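Furness - final report, interactive fiction unit
Gwawr Rowlands and Karthikeyan Kulkarni

What we set out to do

Write the opening of a middle grade fantasy novel, 10 chapters, and test it on real readers. We finished 8. Chapters nine and ten exist as notes only, see the end.

Story in short: Levell, age twelve, is apprenticed to a mapmaker in the drowned city of Furness. Her maps start showing a street that isnt there. Her brother Costix walks down it and doesn't come back. She has until the spring tide to draw a way in.

Drafting

Split by point of view. Gwawr took Levell, Karthikeyan took Costix. Seemed smart in October, less so later. The two voices drifted apart and Costix started making jokes in chapter three that Levell's version of him would never make. Rewrote most of three and all of four. Should have written the character sheets first, we did them after.

The villain, Arumugam, was a tax collector in draft one. Now he is the mapmaker. Better, but it meant going back and planting clues, and the ink bottle in chapter two is still too obvious.

Readers

Five readers, ages ten to thirteen. Each got the chapters on paper plus a short question sheet. All of them liked the tide clock. Most skipped the prologue, one wrote "boring" across it. Prologue cut. Two wanted a map at the front, fair enough for a book about maps.

Biggest complaint was the middle, to much walking. We cut some 5 pages from chapter six and moved the bridge argument up.

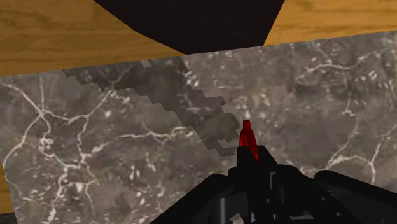 Fig. 1. Marble slab with pale veins, computer render.

Not finished

Chapters nine and ten. The map. Chapter titles after six are placeholders. Costix's last scene still has the wrong tense in places, Karthikeyan is fixing it before the printed copy goes in.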